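Climport CP-2 Compact Garment Steamer

Product page | Technical data | Accessories | Care and storage
Last revised September 21, 2020

The CP-2 is an upright garment steamer for home use. It is intended for shirts, dresses, light jackets, curtains and upholstery covers. It replaces the earlier CP-1 and shares its hose coupling, so existing brush heads and crease clips fit without an adapter. The pole, base and steam head are packed separately and assemble without tools.

Overview

Water is held in a removable tank at the rear of the base. It feeds by gravity to a heating chamber, and steam rises through a lined hose to the head. There is no pump. Output depends on the dial setting and on keeping the hose free of low loops, where condensed water can collect and spit from the head.

The dial has three positions. Low is for thin synthetics and lined items. Medium covers most cottons and blends. High is for linen, heavy cotton and curtains. The setting can be changed during use, but allow a short interval for the chamber to settle before returning the head to the fabric.

The base has two rear wheels and a front skid. On carpet, tilt the unit back onto the wheels to move it. Do not pull it by the hose.

Technical data

Model: CP-2
Rated voltage: 115 V
Plug: three-prong, grounded
Steam settings: low, medium, high
Tank: removable, top fill, screw cap
Pole: telescoping, two locking collars
Hose: lined, with fabric outer sleeve
Head: fixed plate, push-fit accessory rim
Low-water cutoff: yes
Cord storage: wrap hooks on base
Part number, gray: 311-G
Part number, white: 311-W

What is in the box

Base with tank fitted
Telescoping pole
Hanger bracket with fold-out arms
Steam head and hose
Fabric brush
Crease clip
Heat-resistant glove, one size
Printed instructions

The hanging board is not supplied with the CP-2. It is listed under Accessories.

Assembly

Stand the base on a hard, level floor with the cord unplugged. Push the pole into the socket until the spring button clicks. Slide the hanger bracket onto the top of the pole and turn the collar clockwise to lock it. Fit the hose to the outlet on the base and tighten by hand. A wrench will damage the seal.

Hang the steam head on its hook before switching on. The head must sit above the base at all times when the unit is hot.

Preparing the garment

Check the care label first. Items marked "do not steam" should be left alone, and so should waxed cotton, suede and anything with glued trim. Empty the pockets. Close zippers and snaps so the front edges hang straight, then open them again if the lining needs attention.

Thin shell fabrics crease most at the inner elbow, along the sleeve seams and wherever the cuff has been folded back. Lay the garment out flat before hanging it and smooth the sleeves by hand. Deep folds pressed in by a suitcase or drawer respond better if the piece is left to hang overnight before any steam is applied.
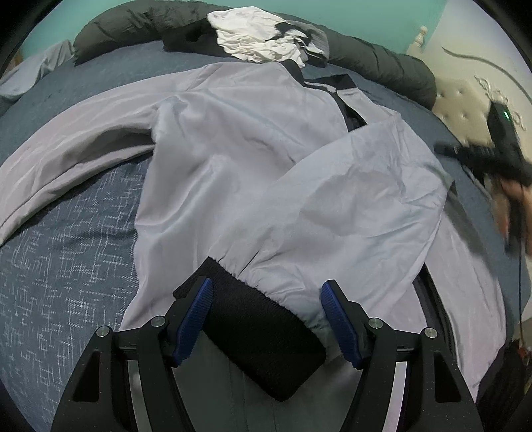
Steaming

1. Fill the tank with cold water. Close the cap and seat the tank fully. A partly seated tank is the usual cause of weak steam.

2. Set the dial to the lowest position suited to the fabric and switch on. Wait for the ready light.

3. Hold the head away from the garment and let the first steam clear into the air. It may carry water droplets.

4. Start at the shoulders and work down. Keep light tension on the hem with the gloved hand. On shirts and woven cotton the plate may touch the surface. On coated or shiny fabric, keep a gap and use low.

5. Steam sleeves last. Turn the garment so that each sleeve hangs free of the body. Work along the seam first, then the flat areas. Do not use the crease clip on ribbed or elastic cuffs.

6. Leave the garment on the hanger until it is fully dry to the touch. Folding or wearing it damp will set new creases.

Do not steam a garment while it is being worn. Do not lay the head face down on bedding, upholstery or carpet.

Water quality

Tap water may be used in soft-water areas. In hard-water areas, use distilled water or a half-and-half mix. Do not add fragrance, starch, softener or vinegar during normal use. Additives leave a film in the chamber and can mark pale fabric.

Descaling

Descale when output drops at a known setting or when white flakes appear at the head. Unplug the unit and let it cool completely. Drain the tank and the chamber through the plug under the base. Fill with the Brondedix descaling solution, diluted as shown on the bottle, and let it stand. Drain, then rinse twice with clean water. Run the unit on high into open air before using it on clothing.

Units stored over the winter should be checked in February or before the first use of the year. Standing water left in the chamber will scale even when the unit is switched off.

Accessories

Pendley hanging board. Padded board that clips to the pole behind the garment. Gives a firm backing for plackets, collars and pocket flaps. Folds for storage. Cover is removable and can be machine washed cold.

Ueda soft brush. Fine nylon bristles on a push-fit frame. For wool, fleece and napped fabrics. Shorter bristle than the brush supplied.

Ueda lint pad. Fits the same rim. Single direction, reversible. Rinse and air dry.

Brondedix descaling solution. Sold by the bottle. Check the label for dilution.

Replacement tank cap with seal. Sold in pairs.

Compatibility

Accessories for the CP-1 fit the CP-2 with one exception. The older hanger bracket has a narrower collar and will slip under the weight of a coat. Use only the bracket supplied. Handheld models in the Climport range have a smaller head rim and do not accept any of the attachments listed on this page.

Fault guide

No steam, light off: check the outlet and the tank position. If the low-water cutoff has tripped, refill, switch off, wait for the unit to cool and switch on again.

Weak steam, light on: straighten the hose. Raise the head so that trapped water can run back to the base. Descale if there is no change.

Water dripping from head: dial set too low for the head temperature, or steaming begun before the ready light. Return the head to its hook and wait.

Gurgling in hose: condensed water in a low loop. Lift the hose by its middle until the noise stops.

Pole slips: collar not fully locked. Release the collar, reset the height and tighten again.

Leak at base: drain plug loose or seal worn. Tighten by hand. If the leak continues, stop using the unit and order a seal.

Storage

Drain the tank and chamber after the last use of the day if the unit will stand idle for more than 18 days. Let the hose hang straight to dry before coiling it. Collapse the pole, wrap the cord on the hooks and store the unit upright. Do not store below freezing with water in the chamber.

Ordering

The CP-2 is sold as a complete unit under the two part numbers above. Accessories are ordered separately. When ordering spare seals, quote the part number from the rating label under the base, including the final letter.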